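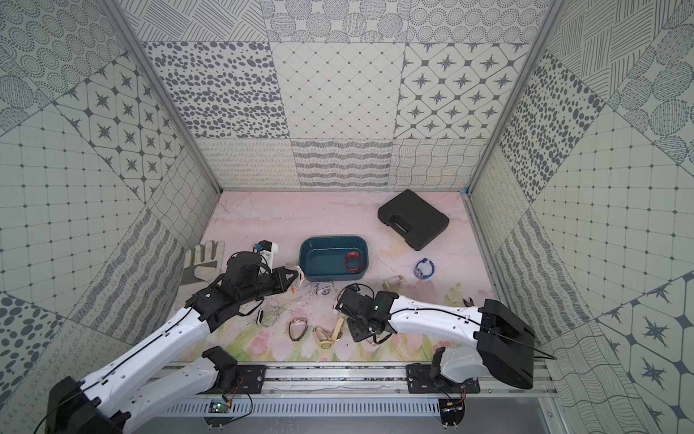

Tulips in front, stars at the back, black case on the floor.

So I'm home from the women's business conference and my feet have not forgiven me. Two days, 2,182 people signed in (they put the number up on the big screen and everybody clapped for it, which was sweet), and one coffee line that wrapped past the coat check both mornings.

I almost didn't go. The ticket was $265 and I run a two-person alterations shop, so that's a lot of hems! But Su-bin Yang had been after me since February, and when she offered to split the drive I ran out of excuses.

The big opening panel was fine. Lots of talk about leadership, and I wrote down maybe one line. What got me was the small session on borrowing money, up on the second floor in a room with terrible chairs. A woman who owns a bakery supply company called Bortolotti went through her first loan application page by page, including the two that got turned down before it. She told us the fee she paid on the one that finally went through, $1,057, and half the room groaned out loud. I have never heard anybody say that kind of number into a microphone before. More of that, please.

Nam-gil Baek ran the mentoring tables after lunch. You got 5 minutes per mentor and then a bell, and I spent my first turn explaining what a gusset is. My second mentor was from Polley, the payroll people, and she told me flat out that I'm undercharging for wedding work. Su-bin has been telling me that for years (yes, I know, Su-bin, I can hear you).

My one real complaint is child care. There was a sign-up sheet for it and it was full before I even got my badge, and I met two moms in the hallway taking turns going in to the talks. At an event for women who work! I put it on the feedback form in capital letters.

Anyway, new wedding prices go up on the shop door next week, and I still owe Su-bin gas money.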